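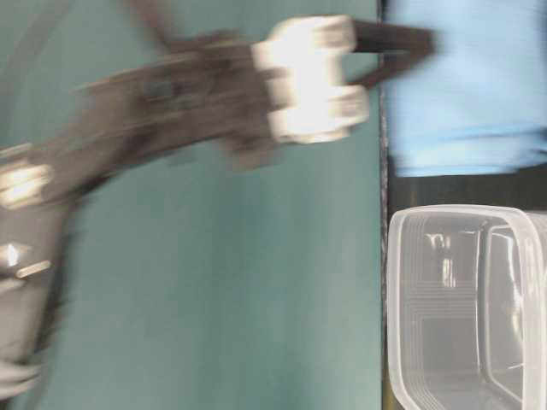

Kallio shallow tub and folding cloth set

Item 316 in the Wundard storage range

A clear tub and a light blue cloth. It's a small set, and it has turned into one of the things we reach for most at our own benches and kitchen counters. The tub holds whatever you're in the middle of, the cloth sits folded next to it, and when you're finished the cloth goes inside and the two get put away together. We love it for sewing odds and ends, for watch straps and tiny screws, for tea bags, for seed packets in February when the windowsill starts to fill up!

What you get

One clear plastic tub, rectangular, shallow, with rounded corners
One light blue cloth

There is no lid with this set. If you want one, order the Prorurach flat lid (item 494), which fits this tub and also the deeper Kallio.

The tub

Shallow is the whole point here. You can reach in with two fingers and pick up a button without tipping everything out, and you can see what's in there from across the room. The rounded corners make it easy to wipe, and crumbs and thread ends come out with one pass of the cloth (square corners always seem to hang on to that last bit of fluff).

Because the plastic is clear, the tub takes on the color of whatever it stands on. On a dark table you get a thin pale outline and not much else, so it stays out of the way visually, and light-colored parts show up really well against the dark underneath. If you sort a lot of dark parts, slip a sheet of white paper under the tub and they'll jump right out at you.

We like it best with a long side facing the cloth. That leaves both hands room to work, and the cloth is right there when you need it. 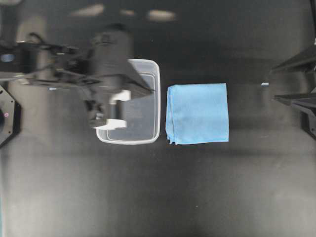

The cloth is meant to be used folded. Fold it into a rough square and you have a soft pad for setting down anything you don't want rolling off: beads, glasses, a ring, the lens cap you were going to lose. Open it up and it's a regular wiping cloth. It doesn't need to be folded neatly to do its job, and ours never are.

A note on the edges: this is a simple cloth, and a bit of fraying where the layers meet is normal with use. Trim loose threads with scissors and don't pull them. If you'd like a cleaner finish, a quick zigzag stitch on a home machine takes care of it.

Care

Wash the tub by hand in warm soapy water. Please keep it out of the microwave and the oven, and skip scouring pads, which will cloud the plastic over time. Soft cloths only (you already have one).

Wash the cloth with similar colors and leave out the fabric softener. It will lose a little color over the first few washes and then settle down. Dry it flat or on a line.

Using more than one

The tubs nest, so a stack of up to 21 takes up very little shelf space, and this is where the set gets fun. Put one tub out for each step of a project and line them up in the order you'll need them. We've done this with picture frame hardware, with cookie decorations, and with the contents of a junk drawer that had gotten out of hand. With kids it's great too: one tub for the pieces that still need sorting, one for the pieces that are done.

If your table is slick, put the tub on a damp folded cloth and it will stay put much better while you work.

Goes well with

Kallio deep tub, the same footprint with taller walls
Prorurach flat lid, item 494
Cikham table mat, matte black, a good quiet background for sorting
Wundard cloth, light blue, sold in packs of 2

Ordering

Sets are sold one at a time or by the case, and you can mix tubs and extra cloths in the same order. Cloths come from different dye lots, so if you need them all to match closely, say so in the order notes and we'll pick them from one lot. Replacement tubs and cloths are available separately, so a cracked tub doesn't mean buying the cloth again.

Returns are fine on unused sets. If something arrives damaged, write to us through the order page with your order number and we'll send the missing half of your set.

Page updated 21 June 2026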